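Woterley Plates: README

Woterley Plates is a set of short recordings of food being put on plates and taken off them again. Most of the food is pretend. The plates are real, which we came to regret in a small way and which accounts for the line about broken crockery in the changelog.

The set holds 2,484 clips. Each covers one item and one plate, on a table that has nothing better to do. If you came looking for full dinners, glassware or cutlery, try Ernora Settings, which is a different release and has forks.

What's in it

Items are grouped by shape, since arguing over whether a tomato is a fruit used up most of January. The groups are long, round, boxy and awkward. Bananas and cucumbers are long. Lemons and oranges are round. Cartons are boxy. Awkward is grapes, plus a croissant that should have been retired earlier.

There are 65 items in total. Every item has an ID, a short name and a shape group. Colors are given in plain words in the items table. "Yellow" means yellow. Please don't write in asking for a hex value.

Plates come in 5 sizes, listed smallest first. A long item on a small plate will hang over the rim, and this is allowed. The label for that is "overhang". It counts as "on plate" as long as the item is resting on the plate and no part of it touches the tabletop. We had a stricter rule for a while. It threw out nearly every banana. 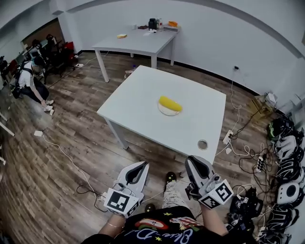 Long item, round plate, label "overhang" (right side of rim).

The room

Recording was done in one room with a wood-look floor and white tables. The middle table is where the plate goes. The table at the back is where things wait their turn, along with bottles, boxes, paper and whatever else got put down there and adopted. Back-table contents are not labeled and change between sessions. Anyone training a "find the banana" model should know that the back table is a rich source of things that aren't the banana.

Chairs live along the wall. They were never arranged, so please don't read a layout into them.

Files

clips/ has the recordings, one folder per item
items.csv has ID, name, color and shape group
plates.csv has ID, size and shape
labels.csv has start state, end state, overhang (yes, no, unclear)
splits/ has train and test lists

The test list is 200 clips, picked so that each shape group turns up. The croissant is in both lists. This is a mistake and will be fixed in the next version, as it was going to be fixed in this one.

Known problems

"Left" and "right" follow the view of whoever is standing at the table. Early labels used the plate's own left, a concept we no longer defend.

The "unclear" label was used far more often toward the end of the day.

White plates on white tables have soft edges in bright light. The Akolgo outline tool does poorly on these, and so did we.

License and contact

Free for research use. Credit the set as Woterley Plates. Questions go to the issue tracker. Questions about grapes go there too, but slowly.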